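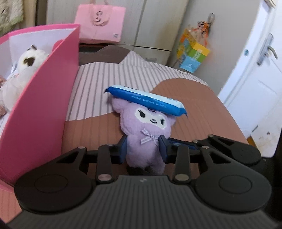
## Stolberg Ring Box, Double Slot

The Stolberg holds an engagement ring and a matching band in one case. Each slot accepts bands up to 3 mm wide. The hinge is rated for 3,000 openings and stops at 95 degrees, so the lid stays up when the box is held in one hand.

- **Slots:** 2
- **Outside size:** 58 x 58 x 34 mm
- **Shell:** beech, oil finish
- **Lining:** cotton velvet, gray or ivory
- **Closure:** magnet, no latch
- **Item no.:** 1355

Lid engraving is limited to two lines of 14 characters. Proofs go out by email and production starts on approval. Engraved boxes can't be returned.

The lining insert lifts out for cleaning. Use a dry brush only. Replacement inserts are sold separately and also fit the older Safavi single box, but not the Flandent travel case.

Ships flat rate in the US. Orders placed in July ship in August.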